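Care of Gray Metal Sorting Bins: Coating Loss, Scuffs and Residue

Workshop Notes, Grultano Storage and Bench Pages
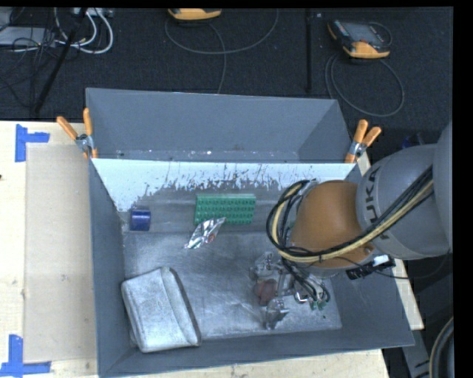
Most coating loss in an open-topped bin occurs on the upper part of the walls. Items dropped or lifted against the wall touch this zone first, and hands and tools pass it on every reach. The floor wears differently: it picks up long cloudy streaks from objects being slid, and these are mostly cosmetic. Treat the two areas separately. A method that suits a bare metal floor will usually lift more paint from a wall that is already flaking.

Emptying and first inspection

Take everything out before cleaning. Small mixed goods such as foil wrappers, soft pouches and short cylinders collect along the rear wall and in the back corners, and grit settles under them. Tip the bin toward a front corner and brush from back to front with a dry two-inch brush. Do not rinse at this stage. Water carries fine grit under the loose edge of the coating.

Check the following under a side light:

Ragged lower border on any painted or coated band. Press with a fingernail. If it moves, it is loose.
Thin vertical scratches. Dark lines are either transferred material or exposed metal. Wipe with a damp white cloth; transferred material leaves a mark on the cloth.
Pale specks on the floor. These may be coating flakes. Sweep them out before storing anything in open packaging.
Rim contact. Where two bins stand edge to edge, the rims rub. Look for bright metal on both.

Cleaning the floor

Mix one teaspoon of plain dish soap into 700 ml of warm water. Apply with a sponge, leave for two minutes and wipe in one direction only, following the existing brush lines. Circular wiping on brushed metal produces the cloudy patches that people then try to remove with something stronger.

Rinse with a cloth wrung out in clean water and dry immediately. Standing water in the corners leaves rings.

Steel wool is not recommended. It sheds fibers, and on some metals the fibers rust in place. A gray nonwoven pad is adequate for transferred marks. Use light pressure, again in one direction.

Scuffs that remain after this are in the metal itself. They can be left alone. Polishing one bright spot in a worn floor gives an uneven surface and does nothing for how the bin works.

Removing loose coating

1. Mask the sound coating with low-tack tape, leaving the ragged edge exposed.
2. Lift loose flakes with a plastic scraper held nearly flat. Metal scrapers cut new vertical lines.
3. Stop when the edge no longer lifts. Chasing a perfectly straight line removes good coating.
4. Feather the edge with 220-grit paper on a small block, then 320-grit.
5. Vacuum, then wipe with a lint-free cloth dampened with isopropyl alcohol. Allow 15 minutes.

Wear a dust mask for step 4. If the age and type of the coating are unknown, test for lead before sanding, or do not sand at all.

Recoating or leaving bare

Recoating is worthwhile where the bare patch is likely to corrode or where flakes would contaminate the contents. A bin that holds only wrapped goods in a dry room can be left with a feathered edge.

For touch-up on painted steel we use Mastik metal primer in one thin coat, followed by two thin topcoats, with 60 minutes between coats at room temperature. The bin stays out of service overnight. Thick single coats chip within a few weeks at the point where the hand enters.

An alternative is a wear strip. Delaunay self-adhesive liner, cut to the wall length and pressed on just under the rim, takes the scratches and can be replaced. Clean with alcohol first and round the corners of the strip to a radius of a quarter inch. Square corners peel.

Placement of contents

Heavy or hard-edged items go on the floor, flat, away from the walls. Large pouches with raised seams should be laid seam up; a seam dragged over the floor picks up grit and wears through. Cylinders roll to the lowest corner, so check the bin with a level. In our shop the bench under the Kalevham rack sloped to the rear, and every can and tube ended up behind everything else until the back feet were shimmed.

Thin foil wrappers slide under and over neighboring items and are easily missed when a bin is emptied. Keep them in a shallow tray inside the bin, or in a bin of their own.

Leave a gap of a finger's width between adjacent bins where the bench allows. Where it does not, fit U-shaped edge trim to one of the two rims. Trim on both rims is unnecessary and narrows the opening.

Interval

Dry brush weekly. Wash monthly, or after any leak. Inspect the coated band whenever new flakes appear on the floor, and replace wear strips when the pattern is worn through at any point.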